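Quilted mattress covers — your questions answered

Rirner home textiles. Page last updated April 2019.

What is the difference between a mattress cover and a fitted sheet?
A cover is quilted and sits next to the mattress. A sheet goes over it. Some customers use a printed cover on its own in warm weather, and the cloth is fine for that.

Which size do I need?
Measure the mattress, not the bed frame. Width first, then length, then depth at the side seam. If you are between two sizes, take the larger one.

Can I wash it in a machine?
Yes, at 30 degrees on a gentle cycle, with nothing else in the drum. Do not use bleach. The Cleltora range has a thicker filling and needs a drum of at least 6 kg.

Can I tumble dry it?
Low heat only. Line drying is better. Hang it over two lines so the filling does not slide to one end.

Will the colours run?
Dark reds and blacks may give off a little dye in the first wash. Wash the cover alone the first time. We changed the dye on the red prints in March, so older stock may need two washes.

How do I get it flat?
Start at the head of the bed and hook both top corners. Pull the cover down to the foot, then smooth from the middle out to the sides with a flat hand. Quilting holds small creases for a day or so — they drop out with use.

What does the character on the 福 print mean?
It is read "fú" in Mandarin and means good fortune or blessing. It is often seen at New Year, but many people keep it out all year. The print repeats the one character in different scripts, sizes and colours on white.

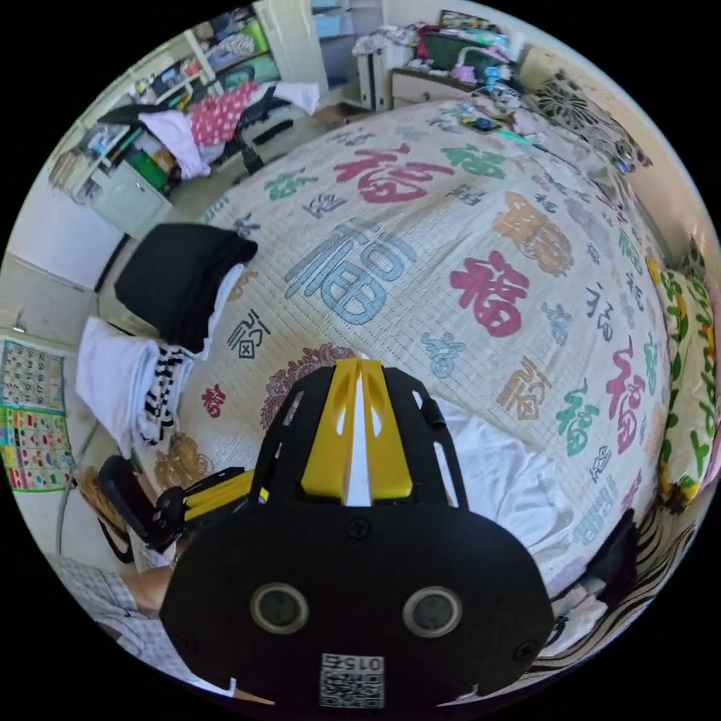 The 福 print on a large bed, with the big light-blue character in the centre.

Is there a right way up?
Yes. The characters should read upright from the foot of the bed.

Do you sell pillowcases to match?
Not in this print. Plain white and plain red are listed under Goner.

How do I return a cover?
Unwashed, in its bag, within 28 days. Quote the order number from your receipt.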